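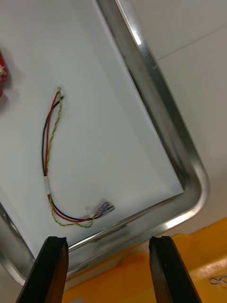 November 4, 2022
Posted by: bench 9, Hadisden shop
Print | E-mail

Harness picking, continued. The question from Munurik is still whether a machine can take over the sorting chore at the end of the line, and my answer since June has been "parts of it." Rigid parts are fine. Anything with a free length of wire is still slow work. The short harness with the red, black and twisted yellow-green strands is a fair case: the pair sags away from the other two past the white band, so a grasp planned on the bundle as one body closes on some strands and leaves others out. The translucent connector is the better target, but on a white sheet its outline is weak and the segmenter tends to keep only the pins.

Try a grey liner in the tray before touching the model again. Fetbridge has matte sheet in stock.

Log now stands at 1,893 attempts, 800 of them on connector-first grasps. Connector-first drops less but arrives with the tail in any orientation — no use to the Kushnir fixture, which wants the stripped ends leading. Regrasp adds 9 seconds. A person does the same move without looking.

Open items: rim glare threshold, finger closing speed, whether a light tug after grasp is safe for the crimps. Ask the line what pull they allow.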